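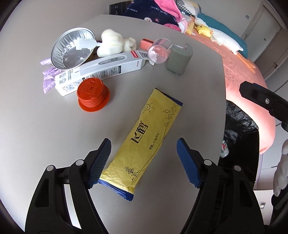
Audrey-Anne Perron
Third-year student, Media and Community Studies

Who gets to talk about money? A project report on class and the comment section

When our group sat down in September to choose a topic, I was the one who kept pushing for something close to home, and I'm grateful the others put up with me. We had all been following the fuss over school fees in Brelau, where two public high schools had started asking families for a "voluntary" contribution, and the town's online forum had filled up with opinions (some kind, some really not!). We wanted to know who was doing the talking.

Ebuka Afolabi and I collected 619 comments from the forum, and Lawal Ezeani built the coding sheet, which took far longer than any of us had planned. Each comment was sorted by whether the writer mentioned their own income, somebody else's, or no income at all. We argued for most of a Monday over what to do with remarks like "people on our street manage fine", and in the end we gave them a category of their own, which Lawal labelled "neighbours" and which I still think is the most interesting part of the whole sheet.

What struck us first was how rarely anyone spoke as a parent who couldn't pay. Plenty of writers spoke for those parents, often with real warmth, and plenty more scolded them, but first-person accounts were scarce. The few we found drew replies that were mostly advice about budgeting, and the original writers seldom came back to the thread.

We also spoke with two parents from the Hakby end of town, who were generous with their time and with their tea. One told us she had typed out a comment and deleted it, as her daughter's friends might read it. We hadn't thought enough about that when we designed the project, and a forum that requires full names was perhaps a poor place to look for frankness.

Our supervisor, Mounir Bensaid, suggested we compare the forum with the letters page of the local paper. We ran out of term before we could do it properly, but Ebuka has kept the clippings and would be glad to pass them on to next year's group.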